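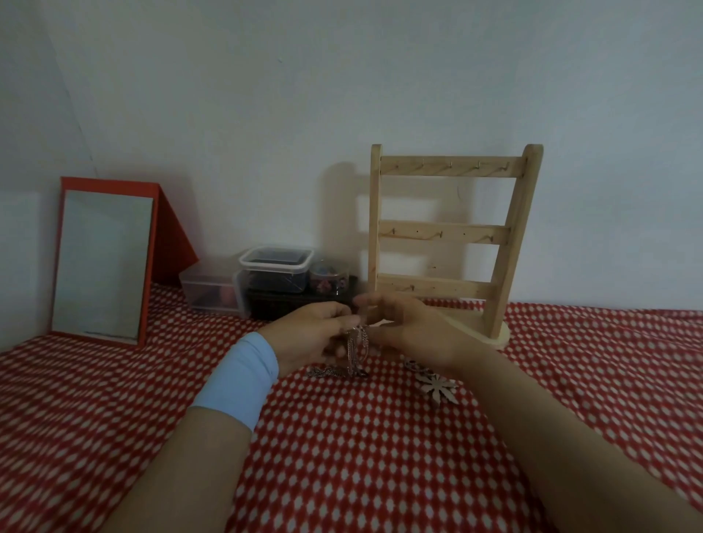 untangling the silver chains, hooks still empty

We use cookies to improve your experience. Accept all

Search posts Go

OK so the gripper budget for February. Sindico quoted $1,346 for one hand with fingertip sensing, and my whole chain-handling line is $292. Ha!

Arkum's two-finger one is $176 and I really want to love it, but thin chain on patterned cloth? Not convinced yet.

Two hands pinching the same tangle is the bit I keep coming back to - so do I price everything twice?? (yes, sadly)

Leaning towards a Zendik loaner for 48 days, then deciding. Freight's extra, of course.

Anyone run the Gape fingertips on jewellery? Keen to hear how they go with a pointy pendant - mine's a flower with proper petals on it.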